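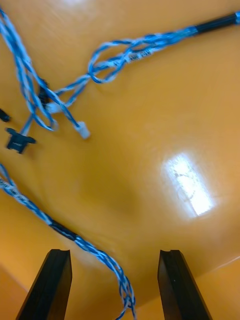 How close should the fingertips get to the table when a robot is working around cable?

Close enough to get under the thinnest strand you care about, and no closer. On our cell we write that down as a tested height, and the number gets checked again whenever somebody changes the fingers or moves the table.

I've been meaning to put our handling rules for wire harnesses in one place. We've been doing this work at Trerkent since November, and most of the rules came out of small failures. A harness isn't a rigid part. It lands differently each time, and a pick that was fine at 10 in the morning drags half the bundle with it in the afternoon.

Start with the surface. Ours is glossy orange, and it throws the ceiling light straight back. You get a hard white patch where the vision has very little to work with, and it moves relative to the part as the wrist moves. Our rule is that a grasp point can't be accepted if it was only seen inside the glare. Move the wrist and look again. Gintarė Priedītis would prefer a matte mat and she's probably right, but a mat adds friction and the connectors catch on it, so for now we wipe the table down and live with the reflections.

Second rule: grip on the connector housing or on a sleeved section, never on bare twisted pair. Loose strands roll between flat fingers and you can't tell from the finger gap how many you've got. Heat-shrink gives you a known diameter. If neither is reachable, the program has to nudge the bundle and try again, up to three times, then stop and call a person over.

Third: no closing on a crossing. If one cable passes over another inside the finger gap, back off. We broke this rule early on and pulled a terminal out of its housing. The harness looked fine until the continuity check.

Fourth, speed. We have two settings near the part and they're both slow. Aigars Strazds timed a full shift with the faster one and it saved less than the rework cost, so it's locked out now. Anyone who wants it back can bring a new set of timings.

Fifth, printed labels stay readable. Don't grip on the marking strip, and don't expect to read it on the move either. If the job needs the label, stop the wrist first.

We log every pick against the rule that applied. At last count there were 3,776 entries, of which 1,097 needed at least one nudge. That's higher than I'd like. Most of those were branches lying over each other where the harness had been dropped in a heap, so the next change is to how people load the table – lay it out flat, connectors apart, long run towards the front.

I still haven't settled on a rule for the small loops that stand up off the surface. Push them flat first, or leave them alone and go round? Uibo's guide says flatten. I've had mixed results and will post the numbers once I've got 2,000 picks each way.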